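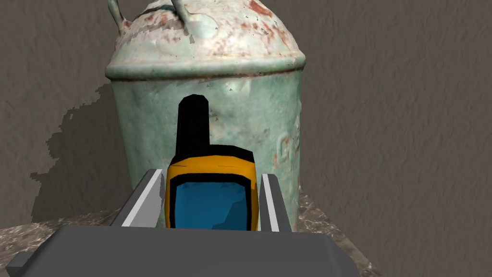

Gutura Wall & Metal Finish, Mint. Most paint sold as "aged" looks like a nursery wall somebody rubbed with a teabag, and we did not expect to stock this one. The color is the reason we changed our minds, up to a point. It sits close to the mint green of the big weathered can, and like that can it looks better against a textured gray-brown wall than it does on a white page. If your walls are smooth and bright, order the sample pot first.

What the maker claims

Gutura says one coat covers bare metal, primed wood and old plaster. We tried it on all three in the Hokthorpe shop. Primed wood, yes, one coat. Plaster took two and a bit of patience. Bare metal needed a primer whatever the label says, and we would sooner lose the sale than have you back in May with a flaking garden chair.

The tin also promises "instant character." It is flat green paint. Any wear comes from you, with a dry brush and the darker glaze, sold separately. The glaze is good. It is also overpriced, and the Barreto brown wax does nearly the same job on indoor pieces if you buff it before it hardens.

Sizes and price

Sample pot, $8
Quart, $38
Gallon, $116

The quart is the one to get for a dresser or a pair of chairs. The gallon works out cheaper by volume, but only if you use it, and opened tins skin over fast. Store them tightly closed, out of the frost.

Use and care

Stir well, as the pigment settles hard. Leave 2 hours between coats, longer in a damp room. Wipe with a soft cloth and plain water. The leaflet calls the surface "scrubbable," and we can't agree: a kitchen sponge left shiny patches on our test board within a week. Not for floors, countertops or anything that holds food.

Ordering

Stock code 962. Collect from Hokthorpe or Umham, or have it delivered. Umham carries the sample pot and quart only. Orders placed before noon on Wednesday go out with that week's van. Unopened tins can come back for a refund; mixed or opened ones can't, even if the green turns out bluer than you hoped. On north-facing walls it usually does.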